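3.2 Bedding as a household material

Of all the things we looked at in the home, bedding gave us the most pleasure to study. A sheet has no fixed shape. It is one thing when stretched over a mattress, quite another when folded on a shelf, and something else again when dropped in a heap, and people move between these states every week with hardly a thought! Earlier work by Dubey on the Katiyar households treated the heap as a failure to fold. We think it deserves a name of its own, and in this paper we call it the resting crumple.

A resting crumple is a sheet that has been put down but not put away. In the diaries kept for us during April, 11 households wrote nearly 3000 entries on laundry and tidying, and the crumple turns up again and again: on beds, on chairs, on the end of a table. Printed sheets are especially rewarding here, as the pattern helps the eye follow the cloth. Where a printed flower is broken by a crease, a reader can trace where the fabric turns under itself, which plain white cotton makes much harder (Figure 5).
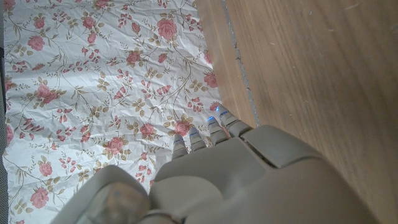
Figure 5. A crumpled white sheet with pink roses, beside a light brown wooden surface.

The rose print was a favourite of ours for this reason. We asked eight people to mark on a printed photograph of such a sheet where they would take hold of it first if they meant to fold it. Five went looking for a corner. The others chose a raised ridge near the middle, lifted in their minds, and trusted the corners to fall free. Both answers are lovely pieces of practical knowledge, and both came with stories about who had taught them.

Callum Dunmore, who coded the diaries, noticed a further habit that we had missed entirely. Writers who mentioned a hard surface close by (a table top, a chest, bare floorboards) tended to describe smoothing the cloth flat before folding, while those working on a bed more often shook it out in the air. We return to this difference in Section 4, where the Vamorlow diaries are treated separately.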